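Prumwood Table Kit for Student Robot Clubs
Sold by Jikum

Product page last changed 11th November

The Prumwood Table Kit is a set of everyday objects and table coverings for clubs and classes that already have a robot arm and want regular work for it. It was put together for the dish event in the Montes student competition, where an arm has to pick up a plate and stand it in a rack. Most buyers use it for club practice. Several schools also use it as a term project in place of the old block-stacking unit.

You need your own arm, gripper and table. The kit does not include software.

What comes in the box

Wooden dish rack with slanted pegs
Translucent green plates, set of 6
Brown kraft paper, one roll, 70 feet
Blue painter's tape
Printed rules and score sheets for the dish event
Team notebook, 74 pages

Price: $139. Replacement plates and paper are sold separately.

Setting up the table

Cover the whole top with paper and pull it flat before you tape anything. Small wrinkles are fine. Lay the long tape lines first, then the short ones. The cells do not have to be the same size, and gaps in a line do not affect the score. Teams use the grid to write down where the rack was at the start of a run, so that the next group can put it back in the same spot.

The rack can go down at any angle. In the first two weeks we suggest keeping it square to the arm. After that, turn it.

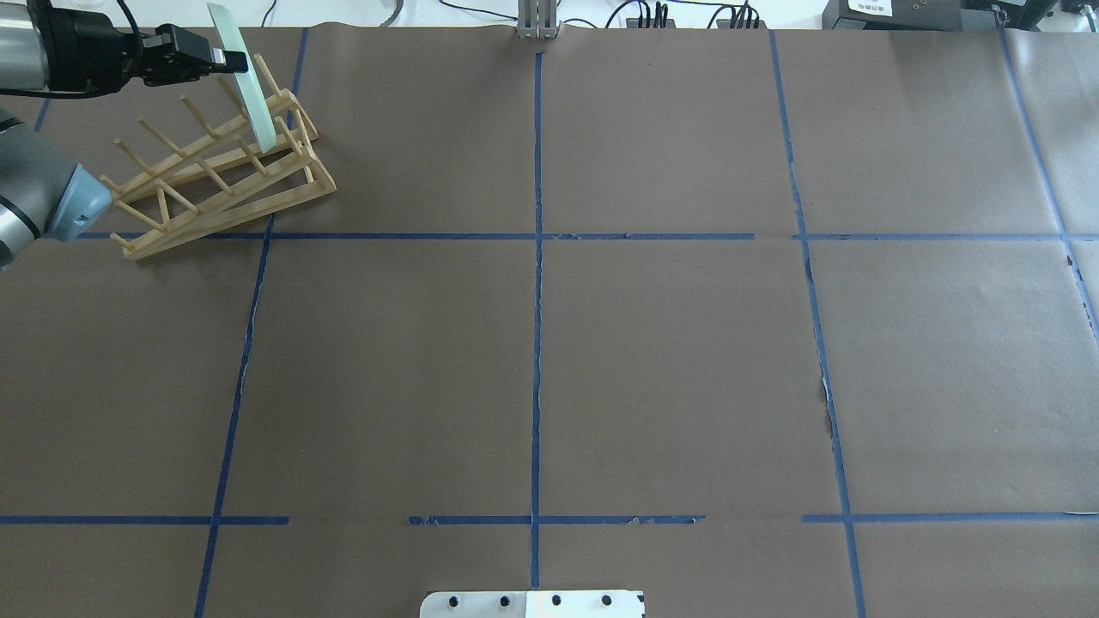
Grip height is the setting students change most. If the fingers close too low on the plate they hit the pegs on the way down. If they close too high, the plate swings. Start near the top edge and lower the plate slowly until the rim is between the pegs, then open the gripper a little at a time. Do not push down at the end of the move. A plate that is held straight will settle by itself.

Bimla Katiyar runs the after-school club at Prurmont and has used the kit since August. Her notes for new teams are printed inside the notebook cover:

"Split the job up. One student drives, one stays by the stop button, one writes. Swap every run. Write down the failed runs too, with the rack position and the grip height, or you will be guessing next week."

Scoring a run

A run starts with the gripper open and clear of the rack. It ends when the plate is standing in a slot and the arm has moved away. A plate that leans on two pegs and stays up is scored as placed. Touching the rack by hand during a run ends it with no points. The full rules are on the score sheet, and teachers may copy it for class use.

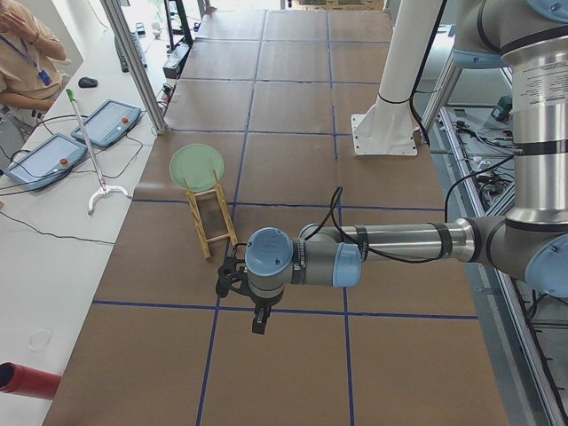 Can we use our own plates with the rack?
Any plate that fits between the pegs will work for practice. At Montes events teams must use the plates from the kit. Thick stoneware is a poor choice with a small gripper, and we do not recommend it for beginners.

Care

Wipe the plates before each session, as finger marks can make them slip. Keep the rack out of water. Change the paper when tears start to catch on the plate or the fingers.

Ordering

School purchase orders are accepted. For questions about class sets, write to Widad Boutros at the Jikum education desk and include the reach of your arm and the size of your table.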